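Put your sauces on a tray!
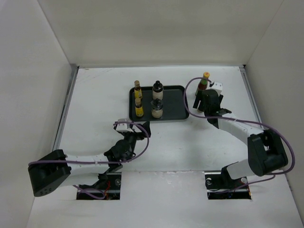
Small bottles and wider jars grouped on a dark tray, with the taller sauce bottle standing beside it.

I have been keeping my bottles and jars on a tray for almost 2 years now and I am still delighted with it. Before that, every wipe of the worktop meant picking up each one in turn, finding the sticky ring underneath and putting it back slightly in the wrong place. Now I lift the lot, wipe, and set it down again – done!

Choosing the tray
Go for one with a raised rim, because drips stay inside it and nothing slides off when you carry it to the table. Rounded corners are lovely to clean (no crumbs stuck in a tight angle). A dark one hides soy splashes between washes, and pale labels show up beautifully against it. Mine came from the market in Berkham and has been through the sink more times than I can say.

Filling it
Stand things in short rows, small with small and wide with wide, so you can get your fingers round each one. Leave part of the tray free. I know it's tempting to fill it, but that clear bit is where the spoon goes while you're cooking, or the lid you've just taken off.

Tall bottles are better next to the tray than on it. They tip over when you lift, and one wobbly bottle can take its neighbours with it. Heavy ones too.

Keeping it clean
Wipe the necks and caps with a cloth wrung out in hot water after you've used them. Dried sauce round a cap is what makes it stick, and a minute under the hot tap usually loosens a stubborn one. Once a week take everything off and wash the tray in soapy water, then dry it properly before anything goes back.

For faint grey marks on a white worktop, try bicarbonate of soda mixed to a paste with a little water. Rub gently with a soft cloth and rinse – test a hidden corner first! Real scratches won't come out, but scuffs left by pans often do.

What to leave off
Check the labels. Plenty of sauces want to be in the fridge once opened, and mayonnaise certainly does. Keep the tray away from the hob and out of the sun as well, particularly if you have oils on it.

Hawi Assefa wrote in to say she keeps 4 jars on hers and swaps them over every March, when the winter spices go to the back of the cupboard. I'm going to try that next year.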